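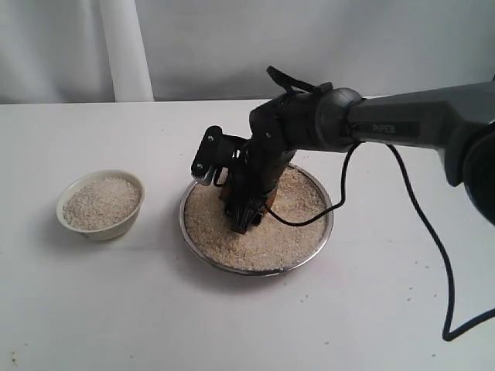

PiPER arm at the rice tray, gripper comparison, Fludham bench

Gripper trials: frequently asked questions
Sirnotum project, last updated May 2, 2026

Why rice?
It is cheap, it flows, and it finds every gap in a gripper you thought was sealed. Foam blocks make any gripper look clever. Rice doesn't.

Which grippers are you comparing?
Two, which we call Wattimena and Kudstead after the places where each was put together. Both go on the same arm with the same controller settings. Please stop asking us which one is "the good one" before the results are out.

What counts as a successful grasp?
The fingers go into the grain, close, and come up holding what they were sent for. Coming up with a few grains and a confident air is logged as a miss.

How many attempts have you logged?
3,652 since November. We had planned for 3,000, but then somebody changed the finger pads and we had to go back over a good deal of it.

Do the serrated pads help?
On hard objects, yes. On anything soft they leave teeth marks, and grains lodge in the ridges. Brush them out between runs - a toothbrush is fine, preferably a retired one.

Are the cables supposed to hang like that?
They need enough slack for the wrist to turn. Too much and they drag through the tray; too little and the arm stops with an error code that the manual describes as "other". We are on our 68th cable arrangement and have stopped calling any of them final.

Can I send you my own gripper?
Yes, if it fits our mounting bracket and weighs less than 2 kg. Send the drawings first. We have received one gripper with no screws and one box of screws with no gripper, from different people.

Can the rice be eaten afterwards?
No.

Where is the raw data?
On the downloads page, one file per gripper. The column headed "mood" is left over from an earlier version and can be ignored.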